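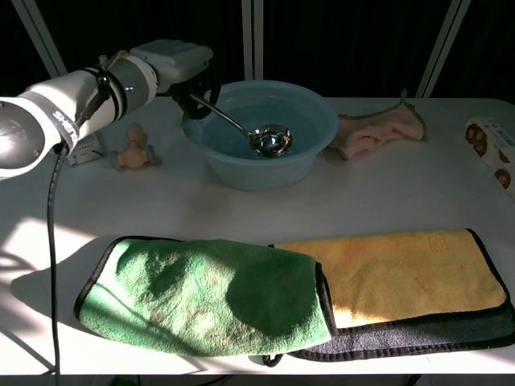
Hämmerli objected to the word "washing" when he read our first draft. Half of what people do at a basin is soaking, he wrote, and if you code it as washing the times come out wrong. We went back and split the category. Everything in this section uses the split codes.

Figure 3. Basin, ladle and cloths on the tabletop.

4.2 Layout of the basin table

The question for this section is small. Where do people put things when the dishes get done in a basin on a table, no sink? We had 52 households in Brinham and Likdale fill in the layout sheet, 40 of them twice (once in May, once after the summer). Sheet is in Appendix B. Drawings were allowed and most people drew.

Basin position first. Toward the back and near the middle was the usual answer, as in Figure 3, with the front half left for cloths or a towel. Likdale sheets agree with this more than the Brinham ones. Reasons given: elbows, splashing, the table edge. Nägeli coded the reasons and Lüthi coded them again without seeing hers; they disagreed on 5 sheets, all of them about whether "keeps the floor dry" is a reason for the basin or for the towel. Left as disputed.

Long-handled things. Ladles, mostly. A ladle bowl goes under easily, the handle doesn't, and in a shallow basin it leans on the rim or somebody holds it. Several people wrote that they do the ladle last. Others do it first, to get it out of the way. No pattern we could find, and age of the household didnt help.

Cloths. Two was typical, one thin and one thick. The thick one is often a microfiber towel, laid flat or with a part folded over, and it stays put. The thin one wanders. On the second round of sheets the thin cloth had changed sides in a lot of homes while the towel had not moved. We had expected the oposite.

Things that don't belong to the job. This was Brunner's addition to the sheet and it turned out the most useful column. Small boxes, rolls, toys, mail. A total of 112 such items were written down over both rounds, and people rarely cleared them before starting. They push them back or to one side and work in the space that is left. So the working area is smaller than the table, sometimes much smaller, and any advice on table size (see 2.3) should be read with that in mind.

Drying is not covered here. See 4.3.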